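Bring Back the Sunday Doubleheader

I grew up two blocks from Hayes Field in Lurnstead, and the best days of my childhood had 18 innings in them. You paid once, you sat down at noon, and if your team got flattened in the first game you bought a hot dog and got a whole new chance at two-thirty. I loved it then and I love it now, and I think our league should put it back on the schedule!

The Lurnstead club played its last planned doubleheader 10 years ago. They still play two when it rains, of course, but those are split up, with the park emptied in between and a second ticket to buy. I went to one last summer against Bravbridge. The paid crowd for the night game was 412. My uncle used to say you'd get more people at a tire sale, and he had a point.

Now look at Lendmont, who tried a real one last year, one ticket and two games. They drew 3828, their biggest crowd of the season, and I was in it, way down the left field line with mustard on my scorecard. Urszula Kalinowski pitched all seven innings of the opener (they play sevens on those days, and I'm fine with it) and then coached first base in the nightcap, hollering the whole time. Kids ran up and down the ramps. People left, ate supper and came back!

I know the argument against it. Sinéad Quinlan, who runs the Lurnstead front office and has been very patient with my letters, told me a lost home date is a lost gate, and she has to make payroll. Fair enough. But a Sunday with 412 in the seats isn't much of a gate to lose, and folks who stay six hours get hungry twice.

Pitching is the other worry, and it's a real one. So carry an extra arm that day. Let the kid at the end of the bullpen start the second game and see what he's got. Some of my favorite players were guys I only saw because somebody's shoulder was tired.
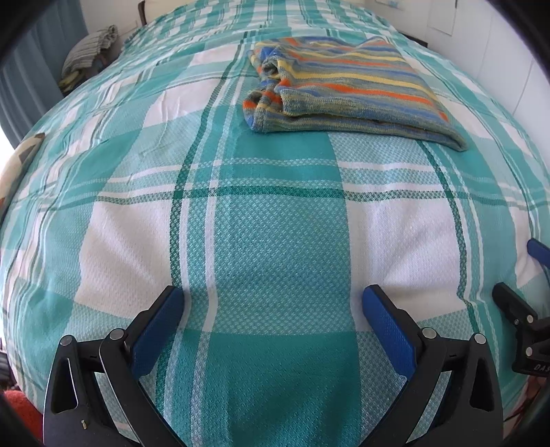
One a month would do it for me. Start with Bravbridge, who bring a good loud bunch over on the bus, and open the gates at eleven so we can watch both teams hit.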